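News from the Grasel Hills

The old footpath over the ridge from Plillville is open again, all 19 miles of it, and we couldn't be happier! The upper stretch climbs through cloud forest where charcoal burners once kept their camps, and if you go slowly you can still find their stone hearths under the ferns. 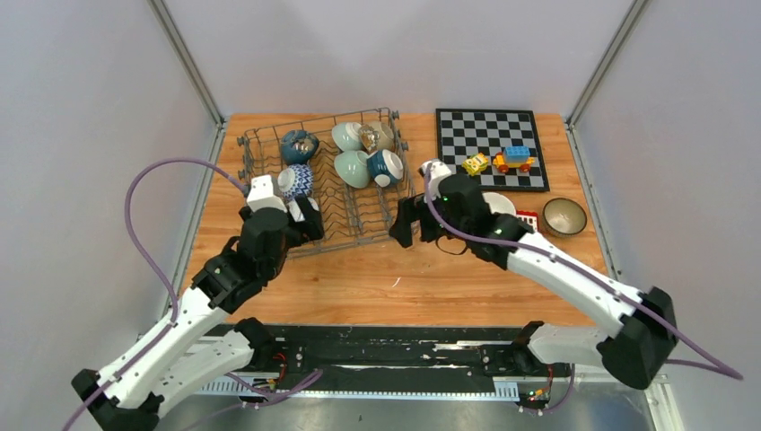

Our new trail booklet covers 26 of those hearths, plus the spring at Belhaj, and it's yours for the asking at the park gate. Do bring a raincoat, even in February.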